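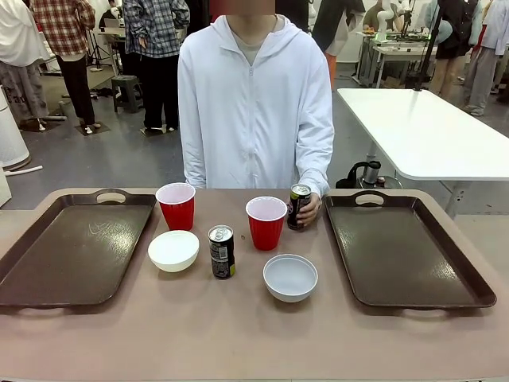
The Case for the Plain Brown Tray

For most of the year, the self-service tray receives little attention in a shared dining space. It is stacked, carried, wiped and stacked again. In August, when the Samville dining hall reviewed its informal meal service, trays became the first item on the list.

The hall seats 158 people and had relied on table-by-table clearing. Under the new arrangement, guests are given a brown plastic tray with a raised rim and oval handle cutouts, and each setting is kept small: a round white bowl, a red party cup and a canned drink.

Supplies are ordered through Todico, with 257 trays now held in stock. Some are older and show scuffs on the surface. The hall has kept them in use, on the view that a mark of this kind has no bearing on service.

Clearing the Table

Cups and cans tip easily once a meal is over, and a light paper plate can disappear beneath them. Guests are asked to leave everything on the tabletop — bowls included — until a tray is brought alongside.

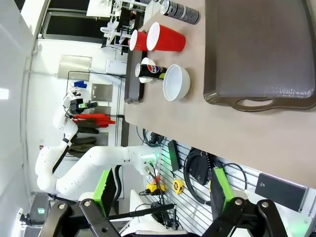

Loading and Return

Bowls go onto the tray first, toward the middle. Cups are emptied and nested. Cans are placed in a separate bin, and paper plates are removed last.

The return counter, designed by Weerasinghe, accepts trays from either side and remains open for 60 minutes after each meal. Trays are washed, dried upright and returned to the stack before evening service begins.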